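The robot that does your shoes

Farbridge wants to rent you a humanoid by the month. We gave it the hallway job

Wednesday, 8 am, and the Grollico is on shoe duty. Not glamorous. But anyone with kids knows the pile by the door, and that's the job Farbridge leads with in its brochure – tidy the rack, move on to the next thing.

So, shoes. Slides, a clog, a fuzzy grey slipper. A two-level wooden rack on office carpet.
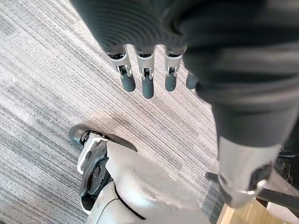
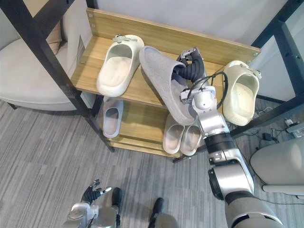
The hands

Best part of the kit by a fair way. Metal knuckles, rubber tips, fingers that hang nice and loose between jobs. For a slipper it goes in through the opening and holds from the inside, same as you would with your hands full. Soft stuff it likes. Chunky moulded soles took more goes, and one slide got put back facing the wall twice.

Mehrangiz Karimi runs home trials for Farbridge and didn't try to sell me on speed. "It's slow. Go make a coffee," she said. I made two.

Fingertips are a wear item, mind you. Replacements come in the box, and swapping one is a five minute job with the little key they give you. Dont lose the key.

The service

You pay $231 a month on the basic plan, which gets you the robot, the Safavi app and a tech visit when something goes wrong. Setup took most of a morning. The app is fine, a bit grey, and the colour you pick for each room never seems to stick. Voice commands worked 19 times in a row, then it decided "rack" was "back" and walked off.

Abbas Pakzad, the tech who came out, reckons the next update fixes the hearing. He also showed me how to set no-go areas, something the manual buries on teh last page.

Versus the Fleleck

Cheaper, lighter, only two fingers and a thumb. Fine for boxes and laundry. Wouldn't give it a slipper. The Grollico is the one I'd keep another month, if the boss is paying.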